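The Long Life of a Resin Tank

Varneck prints dental models, hearing aid shells and the odd run of jewelry masters, and it prints them six days a week. The shop has nine resin printers in a room with no windows. On Saturday mornings they stand idle, and that is when the tanks get looked at.

A resin tank is a simple part. It has a clear film across the bottom, and every layer of every print is cured against that film and then pulled away from it. Do that enough times and the film turns cloudy, stretches, or gets a hole in it. A cloudy film softens detail. A hole puts resin on the glass, and then the printer is down for the day.

The makers give a rated life for each tank. Shops have always argued over how much to trust it. Throw a tank out early and you waste money. Keep it too long and you lose prints, usually big ones, usually overnight.

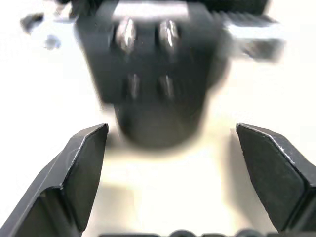 Most shops handle film wear their own way.

Chi-keung Man started keeping a log at Varneck after a bad August in which three full plates of dental models failed within a week. The log is a spreadsheet. Each tank has a number written on its side in paint marker, and each row records the resin, the layer height, the number of layers and where on the plate the parts sat.

That last column turned out to matter most. Operators tend to put small jobs in the same spot, near the hinge side, where they can be reached easily. The film there wears out while the rest of the tank is still clear. One tank in the log was retired after 147 prints with damage in a patch smaller than a playing card.

The fix was dull. Small jobs are now moved around the plate in a set order, and the operator writes down the zone before pressing start. Tanks last longer, though how much longer depends on the resin. Filled resins are still hard on film wherever the part goes. The shop's ceramic-filled material, sold under the name Kustiris, gets its own two tanks and is never swapped into the others.

Cleaning is the other half of it. Man's rule is that a tank doesn't get wiped unless there is a reason to wipe it. Paper towels scratch. Even soft wipes leave marks if there is cured grit under them. After a failed print, the resin is filtered through a 400 micron paint strainer and the stuck piece is lifted out by curing a thin sheet across the whole tank floor and peeling it up from one corner.

Storage takes up less of anyone's time. Tanks are kept covered and flat, with resin left in them if they will be used again within the month. Pigmented resins settle, so those get stirred with a silicone spatula before the next job.

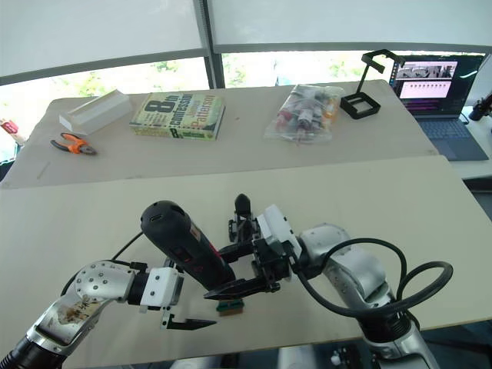 Pakus takes a different line, and says a log like that only pays off in a shop where one person runs every machine. With two shifts, the zone column gets left blank by Wednesday, and a half-filled log is worse than a fixed limit. Pakus changes its tanks on a layer count set well under the rated life and treats the cost as part of the price of the print.

Man doesn't really disagree. Varneck had blank rows too, mostly in the first months, and the software still doesn't record plate position in any form that can be exported. A small script called Sin now reads the saved job files each night and fills in the zone by itself. It works for the older printers. The two newest ones save their jobs in a different format, so those rows are still typed in by hand.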